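Folding is a solved problem, on paper. Laitinen's planner has done T-shirts for years. Trousers, towels, fine. Then somebody drops a shirt in a heap and the whole stack goes quiet while it thinks.

Bavlow, the small tooling outfit in Findinau, reckons the trouble sits upstream. Perception. Their new release looks for cloth edges first, garment type second, and replans every 400 milliseconds. No waiting for a perfect mask. 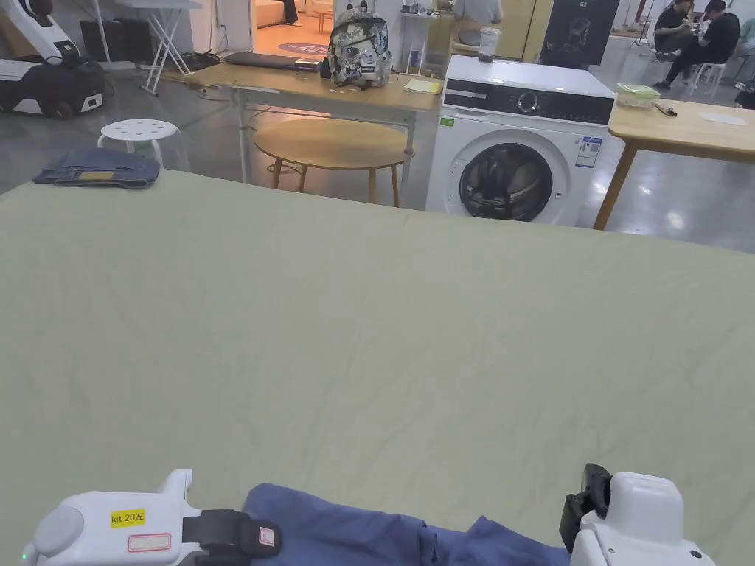 Edge-finding lives or dies on contrast. Denim is easy, folded neatly out of the way near a corner — dark blue jeans on pale green cloth practicaly label themselves. The crumpled blue garment between the grippers is another matter, all bunched fabric, and the creases in the table cover can throw up false edges of their own. Bavlow's answer is a colour prior, plus a penalty on short lines. Crude. Quick to tune, though.

Lastitz, the log viewer, ships with it. Scrub back through 3 failed grasps, see what the planner beleived at each one. Build 546 is out in June.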